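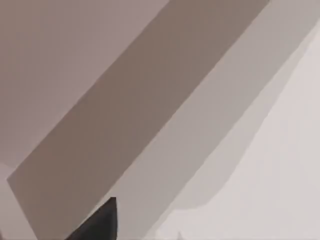 Simulated wrist view, shared arm build
Iltum Workshop members' board – Projects – Robotics

Torbjorn_S
Posted Monday, April 5, 2021
Members are advised that the simulated wrist view for the shared arm is now available on the workshop computer. The present settings place the fingertip at the bottom centre of the view. Comments are invited before the bracket is cut. The remaining budget for the bracket and fixings is 200 pounds.

R.Bright
I must register an objection. Only the tip of one finger can be seen, and the surfaces are entirely plain. I would ask that the mounting point be moved back by 17 mm and the view rendered again.

Anum Butt
I do not support the change. A bracket set further back will strike the upper joint when the arm is folded – see the drawing in the Skundudlow folder, sheet 4. Plain surfaces are acceptable for checking position.

R.Bright
The drawing is noted. It was prepared for the previous joint cover, and the present one is slimmer. My concern regarding the finger stands.

solheim_t
Could the jagged edge on the right be looked into? The other boundaries are mostly clean. I suspect the shadow setting, although I have not tested this.

Torbjorn_S
The shadow setting is at 900 and may be altered by any member with a login. Please record the old value in the log. The bracket will not be cut until May, and Mr Bright is welcome to measure the new cover before then.

Anum Butt
Agreed, provided that the measurement is taken with the arm fully folded.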